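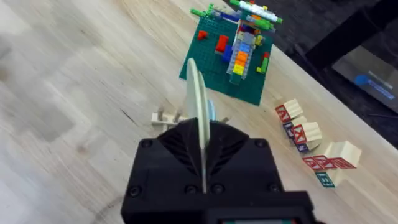 自宅の作業台でできる放射線観察のコツ 霧箱とガイガーカウンターを長く楽しむために

原子核とか放射線とか聞くと大きな研究所の話に思えますが、台所の隅でも自然放射線の飛跡はちゃんと見られます！ 最初に白い筋がすうっと走ったときは、夜中なのに声が出ました。うちで何年かやってきて身についた小ワザを、思いつくままに書いておきます。

霧箱の容器
透明で、ふたがぴったり閉まるものなら何でも始められます。私は浅い円筒形のガラス容器に落ち着きました。底には黒い紙を敷きますが、つやのある紙だと光が反射して飛跡が埋もれるので、つや消しを選んでください。紙の端が浮いていると冷え方にむらが出ます。四隅を両面テープで軽く留めるだけでずいぶん違いますよ。

アルコールのしみ込ませ方
フェルトやスポンジテープを容器の上のほうに一周貼り、スポイトで無水エタノールを含ませます。たらたら垂れるほど入れるのはやりすぎ。指で押してじわっとにじむくらいがちょうどいいです。火の気は厳禁、換気扇は回しっぱなしで。コンロのそばでやらないこと、これだけは必ず守ってください。

ドライアイスの扱い
板状のものを頼むと底に密着して楽です。ブロックしか手に入らなければ、厚手の布袋に入れて木づちで砕き、発泡スチロールの皿に平らにならします。軍手ではなく革手袋を。余った分を密閉容器にしまうと破裂するので、ふたをゆるめた発泡の箱で、風の通る場所に置いておきます。車で持ち帰るときは窓を開けて。

見えないとき
冷やし始めて13分は我慢です。私は待ちきれずにふたを開けて、何度もやり直しました……。それでも出なければ、照明の位置を変えてみてください。懐中電灯を真横から、底すれすれに当てると急に見えてきます。部屋の明かりは全部消して！ 容器の上面を手のひらで温めるのも効きます。

静電気を使う
ふたをティッシュで軽くこすると、中の余計なイオンが払われて飛跡がくっきりします。冬の乾いた日はとくにきれいです。

線源はどうする
わざわざ買わなくても、空気中のラドンの子孫核種で十分楽しめます。掃除機の吸い口にガーゼを輪ゴムで留め、閉めきった部屋で数分吸わせてから、そのガーゼを霧箱へ。太くて短いアルファ線の筋がぽこぽこ出てきて、もう飽きません。時間がたつと本数が減っていくので、半減期の話をするのにもってこいです。

カウンターの置き場所
うちの測定器は棚の決まった段に置いて、数字を比べるときは必ず同じ場所、同じ向きにしています。一回ごとの値は大きくばらつくもの。短い計測で一喜一憂せず、100秒を何回か繰り返して平均を取りましょう。花崗岩の玄関石と木の廊下で比べると差が出ることがあって、家じゅう測って回りたくなります。使わない季節は電池を抜いておくこと。液漏れで一台だめにしました。

記録のつけ方
ノートには値のほかに天気と気圧も書いておくと、あとで見返すのが断然おもしろくなります。雨の降り始めに値がぴょんと上がるのを見つけた3月の晩は、うれしくて寝るのが遅くなりました。

片づけ
フェルトは外して風通しのいい日陰で完全に乾かします。黒い紙は波打ったら交換。ガラスのくもりは、残ったエタノールを布に少しつけて拭けばさっと取れます。ドライアイスは流しに捨てず、換気した場所でそのまま消えるのを待ってください。

次は冷却をペルチェ素子に替えた箱を組む予定で、いま放熱板の大きさに悩んでいるところです。動いたらまたここに書き足します！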